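Frequently Asked Questions: Cundirex Practice Rooms for Gripper Control

Last revised in April
By Manuela Pagano, Customer Information

What are the Cundirex Practice Rooms?

The Practice Rooms are a subscription service from Cundirex. Subscribers receive simulated household interiors in which a robot arm with a two-finger gripper can be operated, tested and trained before any program is run on physical equipment. The service consists of the room library, the Plorix simulation engine and a browser-based record viewer.

Who may subscribe?

Subscriptions are open to companies, universities, vocational schools and public research bodies. Individual subscriptions are not offered at this time. Student clubs may apply through their school.

How many rooms are included?

The standard subscription includes 100 rooms. The extended subscription includes 500. Both draw on the same object library, which holds 745 items. Rooms may be exchanged once per billing period at no charge.

What does the gripper camera show?

The camera view follows the gripper as it turns. When the arm is directed upward, the view takes in the ceiling, windows and upper walls of the room, with the two fingers in the foreground. These views are kept in the record by default. Subscribers who want only the views that face the work surface may set a tilt limit in the session settings.

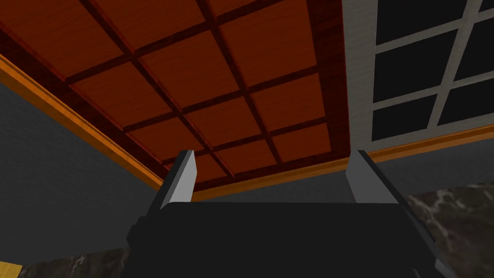 Can the rooms be changed?

Yes. Wall color, flooring, counter material and window placement can be edited in the room file. Objects may be added, moved or removed. Changes made by a subscriber are stored in that subscriber's account and are not visible to others. The original room can be restored at any time from the account page.

Which grippers are supported?

The service supports 17 gripper models, all with two fingers. The subscriber selects a model when a session is created, and it cannot be changed while the session is open. Suction tools and multi-finger hands are not supported. Requests for further models may be sent to the support desk and are reviewed twice a year.

How exact is the contact between objects?

Plorix calculates contact from simplified shapes. Surfaces that meet at a shallow angle may overlap slightly, and a jagged line can appear along the edge where they cross. Such lines are a matter of display and are not used in the contact calculation. Subscribers whose work depends on close contact should select the fine contact setting, which lengthens processing time.

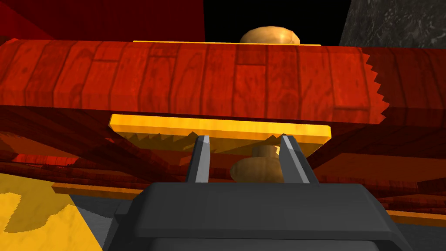

Gripper with fingers open at the planks; a rounded brown object is visible between them.

What is the difference between Sirko and Drelano?

Sirko is the manual control package. It allows an operator to move the arm with a keyboard or hand controller. Drelano is the batch package, used to run a stored program in many rooms without an operator present. Sirko is part of every subscription. Drelano is included in the extended subscription and may be added to the standard one for a fee.

Who owns the session records?

Records belong to the subscriber. Cundirex does not use them for other purposes without written consent. After a subscription ends, records remain available for download for 30 days and are then deleted.

What equipment is needed?

Sessions run on Cundirex servers. A current web browser and a stable internet connection are sufficient for Sirko. Scheduled maintenance begins at 2 a.m. Eastern Time and is announced on the account page in advance.

How can support be reached?

Written requests may be submitted through the account page. Please include the session number, the room name and the gripper model selected.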